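Secondhand Clothing and Student Budgets in Zilbridge
Term project report, Ngaio Henare and Hamdia Negussie

1. Why we chose this topic

Both of us buy most of our clothes used, and we wanted to know if other students do it to save money or for other reasons. Zilbridge has two secondhand stores within walking distance of campus, Indau and Bustus. Indau prices each item separately. Bustus sells by weight, with coats and jackets kept on their own rack.

2. Method

We interviewed 13 students, each for the length of a coffee break. We asked what they had bought used in the past year, what they paid, and if they still wore it. Hamdia also visited both stores over 7 weeks and wrote down jacket prices.

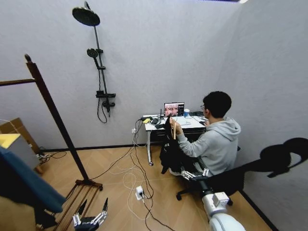
The interviews were informal and we did not record them. Notes were typed up the same evening and checked by the other person.

3. Results

Price was the main reason given, but fit came up more than we expected. Several people had bought a jacket online, found the sleeves too short, and gone back to shopping in person. Outerwear was kept the longest. T-shirts and jeans were often passed on after one season.

Jacket prices at Bustus went up in December and came down slowly after that. Indau hardly changed.

4. Problems

Our group was small and most of it came from one dorm, Hjaltested – we should have asked in the commuter lounge too. Some students also guessed at what they had paid. A follow-up should ask for receipts where people have them and include repair costs, mainly zippers and linings.

Report submitted July 7, 2023

2 comments | 4 shares
Contact | Back to top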